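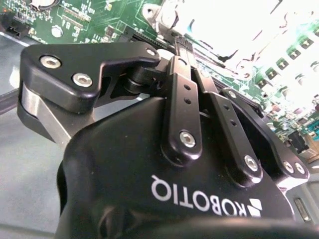 Haworth Equipment Renewal Group
Minutes of the May meeting

Present: Wanda Lindqvist (chair), Precious Salazar (recording), and members representing the Hirance and Vurham sites.
Apologies: one, from the Hirance stores office.

The meeting was called to order at 2:05 p.m. The minutes of the previous meeting were approved with one correction: under item 4, "returned to stores" should read "returned to the workshop."

1. Desktop renewal

The chair reported that 729 desktop computers at the two sites are now listed for refurbishment or parts recovery. The list excludes machines still under lease. The Vurham site asked that its training room computers be moved to the end of the schedule, as the room is booked through the summer. Agreed.

Ms. Salazar noted that asset tags at Hirance do not always match the register. Stores will correct the register before any further machines are released to the workshop.

2. Workshop procedure

The group reviewed the order of work for opened towers. Each tower is to be laid on its side with the panel off and the interior facing up. The processor socket is to be inspected before memory is handled, and the power supply and drive cage are to stay in the case until the board has been checked. Side panels are to be tagged with the same number as the case.

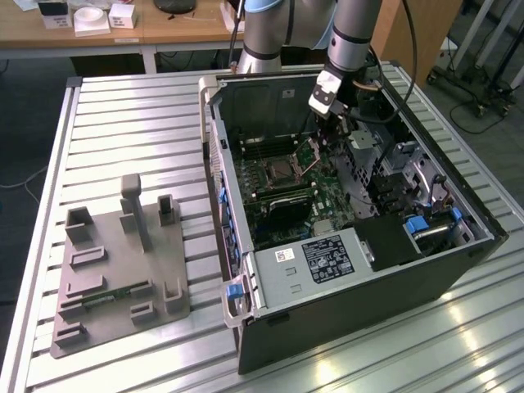 Vurham asked whether the expansion card could come out first, saying that a card left in its slot leaves little hand room at the lower part of the board and that its own technicians had always removed it at the start. After discussion it was agreed that a card may be removed first where it hinders inspection, provided this is written on the job sheet.

Members also discussed the plastic drive clips. Replacements are no longer stocked by Jiler, and clips from scrapped cases are to be kept and bagged by case model. The Hirance workshop holds over 14 bags at present and requested a second storage cabinet. Referred to stores.

3. Fixture plate

The group considered the layout of the gray 3D-printed plate kept on the table beside the tower. It was agreed that small parts are to be set down in the plate's slots and holders and not on the slatted table top.

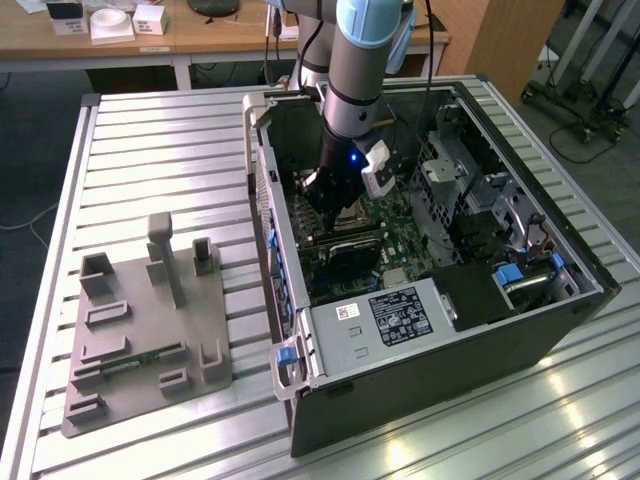

Item 3: Tower and fixture plate on the work table.

A request to print a second plate for Vurham was approved. Ms. Salazar will send the drawing to the site.

4. Budget

Expenditure to date stands at $2,722, chiefly for antistatic bags, labels and replacement coin-cell batteries. The report was accepted. A quotation from Jiler for thermal paste was held over pending a second price.

5. Other business

The Hirance site asked for clearer wording on the job sheet where a socket is found damaged. The chair will circulate a revised sheet before the next meeting.

Actions
Stores: correct the Hirance asset register; reply on storage cabinet.
P. Salazar: send plate drawing to Vurham.
W. Lindqvist: circulate revised job sheet.

The meeting adjourned at 3:20 p.m.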